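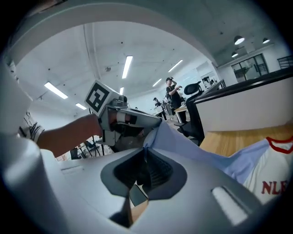
Renji Oshima

Search this journal Type and hit enter

Home Entries Older Laundry & Mending Contact

10 April 2026

Quick one, I have to be on the train in an hour and I haven't eaten. Shirts day. Whole thing was shirts.

Got in before nine, bags from Vemwood already by the door, so no easing into it. Coat off, coffee, straight in. The light blue one fought me. Soft stuff, wants to fold wherever it likes, you pull one corner and the creases run off in a diagonal and then the sleeve's gone somewhere underneath. The white one with the red trim at the collar is a much better citizen. Heavier, stays where you put it. Big red letters on it too, so at least you know which side is the front without hunting for the tag.

Note to self, collars first. I keep starting from the hem and then doing it over. Mom folded from the collar down and I never asked why, I just thought it was a Mom thing. Collar flat, then sleeves back, then thirds. Halves make it too wide for the Bestunik boxes, found that out last July and apparently forgot it again.

Things still not done:
- the socks (no)
- long sleeves, whole bag
- the one with the missing button, it's on the windowsill at home, the button I mean
- labels for Surkcombe

Surkcombe wants 80 pieces boxed by Wednesday and 900 by the end of the season, which, fine, but the 900 had better not all be light blue. I'm going to write to them tonight about the boxes. The last lot came with the flaps cut short and everything slid when you stood them up. Or call. Calling is faster but then I end up agreeing to things.

Lunch was two rice balls standing up. Pickled plum, and the other one I think was tuna. Oda brought oranges and left them on the wrong desk so I didnt find them till three. Good oranges.

It's nicer folding in the office than in my kitchen, have to say that. Bright. All those long ceiling lights, you can see every bit of lint, and there's room to shake a thing out without hitting the fridge. People going about their own business further back, a bit of talk. At home I get the radio and the neighbor's dog. My back would like a higher table though. By four I was doing the lean, one elbow down, and the folds get sloppy when I lean. Redid a few. Left a few.

Oh and steam. Should I be steaming the soft ones before folding? Tried it on one at home Tuesday and it came out lovely and then I folded it warm and it set a crease right across the chest. So let it hang first. Or skip it. Ask Oda, she did hotel linens for 2 years and has opinions about evrything to do with heat.

Tomorrow: long sleeves, early, before I have time to think about them. Buy tape, the wide kind. Get tissue paper if the shop by the station has it, otherwise plain. Bring the button.

Train. Where's my other glove. Found it, in with the socks. Going.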